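How to Wash and Care for Waffle-Weave Tablecloths

Waffle weave is a good choice for a table that gets used every day. It hides small crumbs, it doesn't need ironing, and it softens with age. The raised grid does shrink more than a flat weave, though, and it holds on to spills if they sit too long. The steps below work for cotton and cotton-linen blends.

Before the first wash

Measure the cloth and write the size down. Most cotton waffle cloths come out of the first wash smaller than they went in, and you will want to know by how much before you cut or hem anything. If you are buying new, allow extra length on each side of the table. My own cloth from Pundico lost 2 inches in length the first time and has stayed the same size since.

Wash it alone the first time. New cotton sheds lint, and the grid catches lint from everything else in the drum.

Treating stains

Blot, don't rub. Rubbing pushes the stain down between the ridges and roughs up the yarn. Lay a dry towel under the cloth, press from the top with a second towel, and then work in a little dish soap with your fingertips. Leave it for 10 minutes and rinse from the back.

For grease, put cornstarch on the spot first and let it sit before you brush it off. For red wine or coffee, rinse with cold water before using any soap.

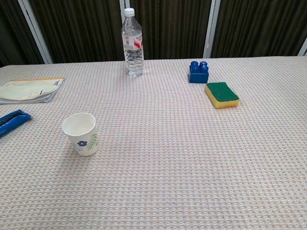
Washing

Use cold water and a gentle cycle. Half the usual amount of detergent is plenty. Skip fabric softener, which coats the yarn and makes the cloth less absorbent. Bleach will yellow some blends, so check the label even if the cloth is white.

Keep anything with zippers or hooks out of the load. One snag can pull a whole row of the grid flat.

Drying

Shake the cloth out hard as soon as the cycle ends - this does most of the work an iron would do. Pull the corners square, then hang it over a wide rail or two parallel lines so the weight is spread out. If you use a dryer, set it to low and take the cloth out while it is still slightly damp.

Fixing a pulled loop

Never cut a loop. Turn the cloth over, push a blunt needle through next to the snag, and draw the loop to the back. Stretch the area lightly in both directions until it evens out.

Storing

Roll the cloth instead of folding it if you have the space. Folded cloths should be refolded along different lines every few months.

Written by Corina Vasiliu. Updated in May.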